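Fikville's repair bench: fitting the parts before the glue

The workshop at Fikville takes in household fittings that shops no longer stock parts for. The bench lead, who asked to be quoted by role only, has run the plastics bench for 4 years. We spoke on October 25, 2018, between two jobs.

Most of the work is dry fitting. "You put the pieces together with no adhesive and look at the seam," the bench lead said. "If the tube rocks on its base, you go back and correct the base. Filler comes later, and I use very little of it."

The table is white by choice. Pale parts are harder to see on it, but dirt and shavings show up at once. "I used a green mat for 2 years and kept finding grit in the joints," the bench lead said. 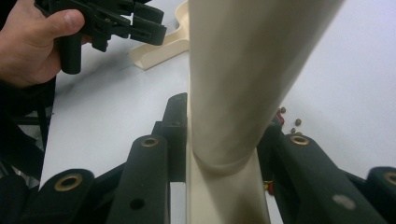
Cream-colored tube and flat base piece at the bench, with a smaller curved part behind.

Tubes are handled along their length and set against the base before anything else is added. Smaller curved pieces stay on the table until the main joint is right. Glued joints are left for 48 hours – longer in cold weather – and no load goes on them in that time.

Asked about finishing, the bench lead was brief. "Stop at 3000 grit. Past that you get a shine, and a matte part with one shiny patch looks worse than the scratch did."

Spare stock is ordered from Karabulut, and the adhesive comes from Lallik. The bench lead plans to change the adhesive in November, after tests on scrap. "The present one is strong enough. It sets too fast for long parts, and I want more time to turn them."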